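Council's footpath robot code leaves gaps

A draft code of practice for delivery robots goes to council on 18th March, and its 90 clauses say little about streets without painted lines. Operator Stekgate says its machines will "behave predictably" at kerbs. The code doesn't define predictable.

Residential streets, no lane markings visible: 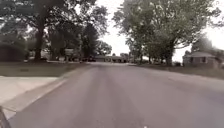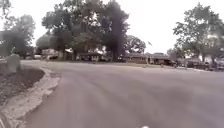
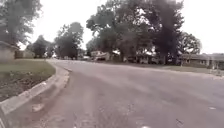

Frans Wuyts, who drafted the code, points to 273 trial runs. Stekgate supplied the logs for all of them. Asked who would check the next lot, he said that was "still being worked through".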